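Zudero Twill Work Cloth, Marigold

Item 478. In stock, ships from the Guzmán warehouse.

Heavy twill for aprons, tote bags, chair covers, shop curtains. 100 percent cotton, preshrunk. Sold by the yard or by the bolt. Cut pieces come folded, bolts come on a cardboard tube. 4 yard minimum on cut orders, sorry, no samples over the phone anymore. Use the swatch form.

Color is the same dye as last year's run. Batches from before January are a touch lighter, so if your matching an older order put the old order number in the notes box and we'll check the shelf. 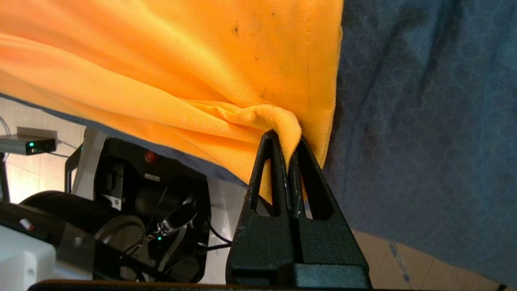 Orange-yellow twill, draped.

Washing: cold, by itself the first time. Medium dryer or line. Iron hot, from the back. Will soften up after a few washes but keeps its body. No bleach!!

Sewing: size 100 needle, polyester thread, longer stitch than you think. Bulky seams go better if you flatten them with a mallet first. Older home machines can struggle with four layers, go slow or turn the wheel by hand.

Goes with: Jokulero webbing, Nisteteck snaps (the long post ones, short posts wont go through a folded hem). Both on the Notions page.

Also in Slate, Brick, Oat. Olive is back ordered, no date yet.

Shipping: orders over 600 dollars go free, ground only. Bolts ship separate from cut pieces, so you may get two boxes on different days.

Returns: full bolts only, unopened, tube and wrap on. Cut yardage is final. Flaws, email us before you cut into it and we'll replace the piece.

Prices checked 20/05/2023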